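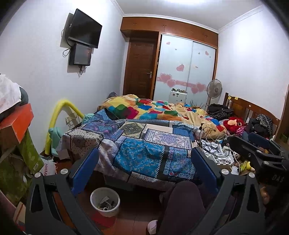
# Checking a bedroom task against the house rules

Most written rules for home robot work are too vague to follow. "Keep the area clear" is my least favorite. Clear of what? People live in these rooms. The steps below are what we use at Trokano for tasks on and near a bed, and I still don't trust all of them.

## Before you start

1. Read the task sheet out loud. If it says "tidy the bed," send it back. It should name one item and one place for it to go.
2. Look for cables. Chargers left on a bedspread get pulled along with the cloth, and so does whatever they're plugged into. Move them, or write them into the task.
3. Check the floor at the foot of the bed. Wastebaskets, mats and slippers all count as obstacles. The old Cesstead checklist covered furniture only, a strange thing to leave out.
4. Agree on a stop word. Kazuhiro Kaneko wants a hand signal too. I've yet to see anyone notice one.

## During the run

- Close the fingers on a fold of fabric, never on a flat stretch with something hard underneath.
- Keep bare hands out from between the finger pads, even when nothing is moving.
- Stop after 20 minutes and look at the pads. The limit used to be 16, and I never got a good reason for either number.
- If the item slips twice, log a failure. A third try with a helpful nudge is still a failure — write it down that way.

## Afterward

Put things back where the resident had them, clutter included. Then fill in form 266 the same day.

Drita Matić thinks a signed form proves the rules were followed. I think it proves someone had a pen. Spot checks would tell us more, and they're due to start in September.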